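Subject: Re: [hurngate-walks] Tea stop at Prurstead, and the August route

Hi all,

Thanks for the replies so far, I've tried to read them all! To recap for anyone who missed it, I'd like us to do the Prurstead loop in August. It's 7 miles if you go over the top and a bit less by the mill, and there are only four stiles now they've put the gate in at Løken Farm (hooray, my knees say). I was thinking we could meet at the church at 10 and have tea in the hall afterwards, paper cups again so there's no washing up.
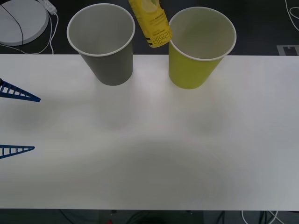 Cúc Lương wrote:
> I'm happy with Prurstead but please can we go anticlockwise? Last
> year we had the long climb straight after lunch and I nearly lay
> down in the bracken. Also, is the 13 bus still running back to
> Hurngate? The timetable at my stop has gone.

Anticlockwise is fine by me, Cúc, and it puts the wood in the hottest part of the day, so that's a good shout. The 13 does still run but the last one leaves at 4, so anyone relying on it should skip the second cup and get moving. I've got two spare seats in the car if that's any help.

Dogs are welcome, on leads past the sheep please. And if somebody has the newer map could they bring it? Mine still shows the old path by the river and I don't fancy doing that again!
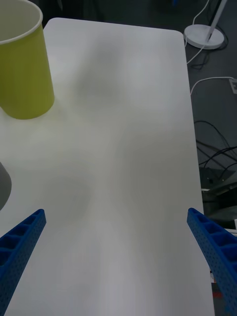

Yellow-green cup, white table.

Let me know about lifts when you can.

Cheers,
Jan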